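Workshop Bench Area Inspection Checklist
Site: Tultholm
Area: Bench room, ground floor, benches A through D
Inspected by: Josué Damasceno
Period: October
Previous inspection: closed with 2 items carried over (see items 4 and 13)

Ratings used: OK / Minor / Action / N/A
An Action rating needs a name against it before the sheet is filed. Minor items may be corrected on the spot and noted in the comment.

SECTION 1. BENCH SURFACES

1. Tabletops level, no rocking under hand pressure
OK
Comment: Checked at all corners. Bench C had been shimmed with folded card at the last inspection. Card removed, foot adjusted and lock nut tightened.

2. Surface free of splinters, gouges and raised grain
Minor
Comment: Raised grain on the front edge of bench B, right of the vise. Sanded by hand and wiped down. Needs a coat of oil before the next check.

3. Bench tops clear of food and open containers
Action
Comment: Dry goods and hand tools are not to share a work surface. Grain in an open bowl picks up filings, blade fragments and whatever is on the pliers. Grain that has stood open beside tools is to be discarded and not returned to its package. Bowls used for sorting or pouring work go on a separate tray with a raised lip. Assigned: J. Damasceno.

4. Rear edge of bench clear of stored items
OK
Comment: Carried over from previous inspection. The Camargo parts bins have been moved to the wall rack. Item closed.

SECTION 2. HAND TOOLS

5. Utility knives: blade retracted when not in the hand
Action
Comment: The rule applies between cuts as well as at the end of a job. A knife put down on the bench is put down closed, parallel to the rear edge, with the blade end away from the operator. Slide lock to be tested with the thumb before each use. Two knives in the bench D drawer had locks that slipped under light pressure. Both tagged and withdrawn.

6. Pliers and cutters: handles closed, jaws undamaged
Minor
Comment: Splayed handles catch sleeves and cables. Close the tool and return it to the rack. Grips checked for splits and looseness. One pair at bench A has a nick in the cutting edge; acceptable for gripping, not for wire. Marked with tape.

7. Insulated grips not relied on for live work
OK
Comment: Dipped or molded handles are for comfort only unless the tool carries a voltage rating. Notice is posted at the rack and legible.

8. Spent blades in sharps container
OK
Comment: Container at two-thirds. Replace at three-quarters. Spare is on the lower shelf, still sealed. 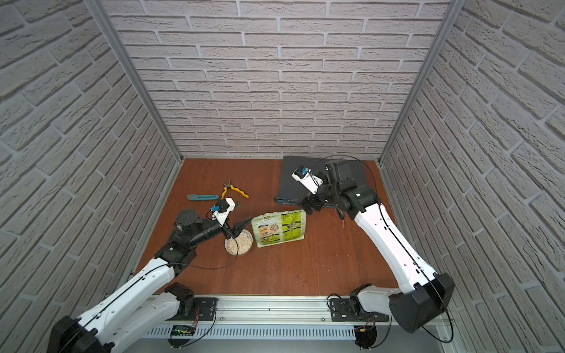 9. Tool rack outlines match contents
Minor
Comment: Outline for the small file is empty. File found in the bench C drawer and returned. Brustthorpe driver set has no outline at all and has been living on the windowsill. Paint one or find it a drawer.

SECTION 3. ELECTRICAL AND NETWORK EQUIPMENT

10. Network switches: vents unobstructed, housing dry
OK
Comment: A switch laid flat on a bench needs clear space at the vents and must not have paper, packaging or cloth on top of it. Do not place bowls or cups next to it. Fine grain and dust enter through unused ports, so blank plugs are to be fitted on any unit stored on the bench for longer than a shift.

11. Power cords: jacket intact, no pinch points
OK
Comment: All cords run by hand from plug to strain relief. No cuts found. The cord at bench B has been rerouted away from the vise screw.

12. Power strips: one per outlet, none chained
Action
Comment: Two strips chained under bench D. Disconnected during inspection. The Clamach dust extractor goes on its own outlet. Assigned: area lead, before the bench is used again.

13. Ground fault outlets trip and reset
OK
Comment: Carried over from previous inspection. Replacement outlet fitted, tested twice with the built-in button. Item closed.

SECTION 4. PACKAGING AND MATERIALS

14. Printed packages stored upright, labels facing out
OK
Comment: Instructions and warnings must be readable without picking the package up. Opened packages are folded over and clipped. No unlabeled bags found.

15. Loose material contained
Minor
Comment: Grain on a hard floor is a slip hazard. Sweep dry, do not mop. Brush and pan are now hung by the door; they were behind the cabinet.

16. Shelf loads within marking
N/A
Comment: Shelves emptied for repainting. Recheck once refilled. Heavy items go on the bottom shelf.

SECTION 5. ACCESS AND HOUSEKEEPING

17. Walkway 30 inches clear in front of each bench
Minor
Comment: Stool at bench C was projecting into the walkway. Pushed in.

18. Extinguisher in place, gauge in green, pin sealed
OK
Comment: Tag is initialed. Bracket screw tightened.

19. First aid kit complete
Minor
Comment: 5 adhesive bandages left, eyewash in date. Restock bandages and add finger cots.

OPEN ITEMS
Item 3: separate tray for dry goods. Damasceno.
Item 5: replacements for two withdrawn knives. Damasceno.
Item 12: outlet for dust extractor. Area lead.
Item 16: recheck after repainting.

Sheet filed in the Tultholm binder, bench room tab. Copy to area lead.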